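How to log a home blood pressure series for a clinic review
Trirkley Community Health, patient self-monitoring guides. Prepared by Colette Arnaud. Last revised 19/03/2023. 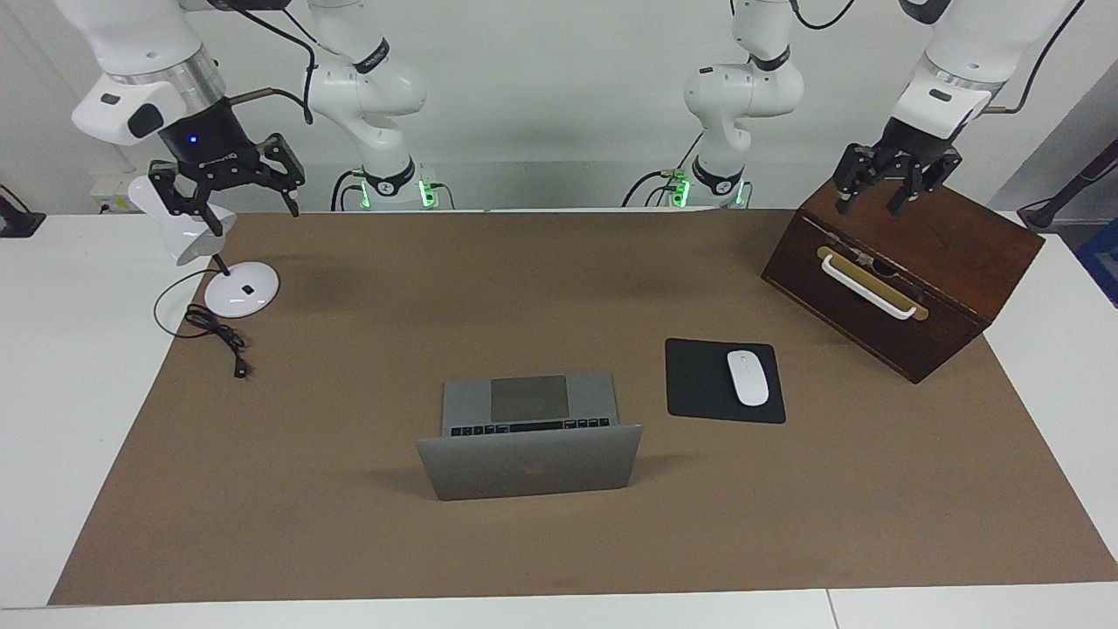 How long should I sit before taking the first reading?
Five minutes, seated, with your back supported and both feet flat on the floor. Don't talk, read messages or watch television during that time.

Scope
This guide covers a seven-day series taken with an automatic upper-arm monitor. It applies to adults whose GP or practice nurse has asked for home readings before a medication review or to follow up a raised reading at the clinic. It does not cover 24-hour ambulatory monitoring, wrist monitors or readings during pregnancy. If you have been told you have atrial fibrillation, ask the practice which monitor to use before you start – some automatic devices are unreliable with an irregular pulse.

What you need
An upper-arm monitor that has been independently validated. Your practice can check the model for you.
A cuff that matches your arm circumference.
A chair with a back, and a table at a height that lets your forearm rest with the cuff level with your heart.
The Trirkley log sheet, or a plain notebook ruled into columns.

Step 1. Check the cuff size
Measure around the bare upper arm, halfway between the point of the shoulder and the elbow. Compare the result with the range printed on the cuff. A cuff that is too small reads high, and one that is too large tends to read low. If your measurement falls outside the range, order the correct cuff from the monitor's manufacturer. Do not substitute a cuff from another brand.

Step 2. Choose the arm
At your first appointment the nurse will have measured both arms and recorded which gave the higher reading. Use that arm for the whole series. If this wasn't done, take one reading on each arm on the day before you start, note both, and use the higher arm from then on. Where the two systolic figures differ by more than 15, tell the practice.

Step 3. Set the clock
Most monitors store the time with each reading. Set the date and time before the first session and delete any old readings. If another person uses the same monitor, assign yourself to a separate memory (usually marked A/B or 1/2).

Step 4. Prepare
No caffeine, cigarettes or exercise for 30 minutes beforehand. Empty your bladder. In the morning, measure before breakfast and before taking your blood pressure tablets, unless your doctor has given other instructions. In the evening, measure before bed.

Step 5. Fit the cuff
Place it on bare skin. A rolled-up sleeve that pinches the arm should be taken off altogether. The lower edge of the cuff sits two to three centimetres above the crease of the elbow, with the tube or artery marker running down the inside of the arm. You should be able to slide two fingers under it.

Step 6. Take two readings
After the five-minute rest, press start. Keep still, with legs uncrossed and the palm turned up. Write down the result, wait one minute, then take a second reading. Leave the cuff on between the two.

If the monitor shows an error code, wait one minute and repeat. Note the error in the comments column. Repeated errors usually come from a loose cuff or from movement, and less often from flat batteries.

Step 7. Record everything
For each reading write the date, time, systolic (upper) figure, diastolic (lower) figure and pulse. Copy the figures exactly and don't round to the nearest five or ten. Don't leave out a reading you think looks wrong. Use the comments column for missed tablets, poor sleep, pain or illness.

Step 8. Work out the average
Two readings, morning and evening, for seven days gives 28 pairs of figures. Cross out the first day's readings, which tend to run high, and average the remaining 24. Add all the systolic figures and divide by 24, then do the same with the diastolic figures.

A worked case: systolic figures from day two to day seven add up to 3,144. Divided by 24, the average is 131. If you have missed sessions, divide by the number of readings you have. Most practices will accept a series with a few gaps – ask if you have missed more than two full days.

When to stop and seek help
A single high reading with no symptoms should be repeated after five minutes' rest. If it stays at 180 or above systolic, or 110 or above diastolic, contact the practice the same day. Call an ambulance for chest pain, shortness of breath, sudden severe headache, confusion, weakness on one side or trouble speaking, whatever the monitor shows. Don't change or stop your tablets on the strength of home readings.

Returning the log
Bring the sheet and the monitor to your review. The nurse will compare the stored readings with the written ones and may check your device against the clinic's. Borrowed monitors go back to the front desk in their case, with the cuff folded loosely and the batteries removed.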